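Dish Library Opens for Spring Bookings

The Plutside Dish Library is taking bookings again from April. If you are new to the street, the idea is simple. Anyone living in Plutside or on the Adell side of the bridge can borrow plates, bowls, cups and cutlery for a party, a funeral lunch, a school event or a big family meal. You use them, wash them and bring them back. There is no charge for households. Clubs and businesses pay a small fee that goes toward replacements.

Last year the library went out on loan 97 times. The biggest booking was the Brultthorpe school reunion, which took 181 place settings and kept two cars busy for most of a morning. The smallest was one gravy boat.

We now hold 552 plates, counting dinner and side plates together. Most of them came from the old Rugemalira restaurant when it closed, and the rest from people clearing out cupboards. They don't all match. If you want one color for the whole table, say so when you book and we will do our best, but for larger groups you should expect a mix.

Peninah Biwott has taken over the bookings from Mutua Were, who ran them for three years and is still looking after the shelves. Peninah would like at least a week's notice for anything over 30 guests. She can often manage less than that for small loans, so it's worth asking. 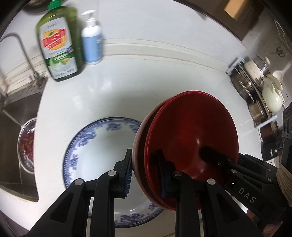

Dark red plates at a white kitchen counter.

A few points on returns, as we had some mix-ups over the winter.

Please wash everything before you bring it back, including items you didn't use. Plates that sit in a crate in a garage pick up dust. A dishwasher is fine for all the plain plates and bowls. The ones with a gold rim must be done by hand, and they are stored in the crate with yellow tape on the lid.

Dry things fully before stacking. We had one crate come back damp in the fall and the cardboard dividers had to be thrown out. Put a sheet of newspaper or paper towel between the gold-rimmed plates. The others can be stacked as they are, up to 12 high.

Breakages happen and we don't charge for them. Just put a note in the crate with what was broken so the list stays right. Please don't return chipped plates to the stack. Wrap them and leave them on top, and Mutua will sort them out.

Crates are heavy when full – more than most people expect – so bring someone with you if you're collecting a large order. There is a cart by the side door that you are welcome to use as far as the parking lot. It doesn't do well on the gravel.

Pickup is between 4 and 6 in the afternoon, at the side door of the hall. Returns can be made at the same time, or in the morning if you arrange it with Peninah first. Please don't leave crates outside the door.

We are short of soup bowls and serving spoons. If you have any to give, sets or singles, bring them along at pickup time. We have plenty of mugs and can't take more for now.

The booking sheet is on the board inside the hall entrance, next to the lost property box. Write your name, phone number, the date you need the dishes and how many people you are feeding.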